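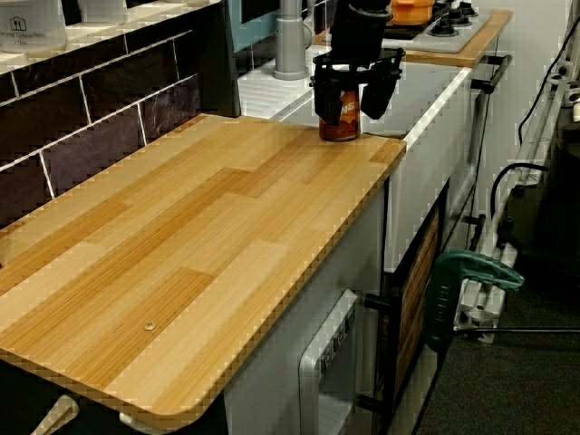 The worktop, in honey and amber

Oiling or not oiling worktops, and is wood-effect cheating?

Posted by tania_k, 2021-06-07

Right, I've been going round in circles on this for weeks so I'm throwing it open. We've got wood-effect in the kitchen now (honey and amber planks on the slant, rounded corner, darker trim along the edge) and my sister took one look and said it was a shame we hadn't gone for the real thing. I grew up with real oak tops and what I mostly remember is my mum on a January morning with a rag and a tin of oil, telling us all to keep our elbows off it until tea time.

So what do people think? Would you go back to solid wood if somebody else was paying? And is there anyone who oils theirs as often as you're meant to?

Reply from pal_santosh

Would I go back? No chance. We had beech for 9 years and I sanded the bit round the sink 3 times. Black marks every time, from the tap dripping down the back. Lovely stuff everywhere else in the kitchen, I'll give it that, but the sink end was a misery. Got wood-effect in the new house and I wipe it down and go and sit in the garden.

Reply from Urmila S

Santosh, that's your tap, not the beech! Ours is twelve foot of oak and the sink end is fine. I do it with Kudo oil, thin coats, leave it overnight, buff it off in the morning. If you slap it on thick it goes sticky and then you get crumbs in it and everybody blames the wood.

Tania, to answer your question, I oil mine when water stops beading on it. Never kept to a timetable in my life.

Reply from naveen_u

Going to disagree with both of you. Wood-effect is fine till you put a hot pan on it, and then you've got a ring for ever. With real wood you sand the ring out. That's the whole argument for me. My parents' wood-effect top has a big pale circle by the cooker from a casserole and they've had a chopping board sat on top of it ever since.

Reply from pal_santosh

Use a trivet then? They cost next to nothing.

Reply from naveen_u

I do use a trivet. My teenagers don't.

Reply from phongm

I fit kitchens, so here's my two penn'orth. I get asked this every week. People spend £100 on oil and pads and brushes, do it beautifully the first time and never again. Then I'm called back to look at a top that's gone grey and furry round the sink. If you know you're the sort who'll keep it up, have the wood, it's a joy. If you've got to ask, have the wood-effect.

The thing to watch with wood-effect is water getting in at the joins and cut ends. Seal round the sink cut-out properly, and don't leave a wet dishcloth lying over a join. Once it swells there's no getting it back down.

Reply from tania_k

Thanks Phong, useful. Would you put anything on the join in the corner or leave it be? The fitter used something out of a tube called Prurkel and I've no idea if it needs redoing.

Reply from phongm

Don't know that one, sorry. Run your fingernail along it. If it's flat and nothing lifts, leave it alone. If you can feel a ridge, get him back to have a look before it gets any worse.

Reply from Urmila S

Can I just say something for the look of it though. You can tell. My neighbour had hers done with the Woveo range and it's very nice, but the same knot turns up again further along, and once I'd spotted it I couldn't drink my coffee in peace. I haven't told her.

Reply from pal_santosh

You go round to people's houses and check their knots??

Reply from Urmila S

Only when they leave me alone with a biscuit.

Reply from naveen_u

Getting back to oil for a minute, has anyone tried the Brisudel hard wax? My brother-in-law swears by it and says one tin did his whole kitchen. I paid £50 for mine from another place and it barely covered the island. Mind you, he also painted his own bathroom ceiling with a mop.

Reply from Urmila S

I've used it on a table. Smells for days and takes ages to go off if the room's chilly, but it does wear well. Test it underneath first, it came up a lot yellower than I wanted.

Reply from tania_k

Well, my sister has now read this thread and says she's on Urmila's side, so that's me told. I'm keeping what I've got and buying a trivet. Naveen, let me know how the hard wax goes if you try it, my mum's still got the oak and she's getting a bit fed up with the rag.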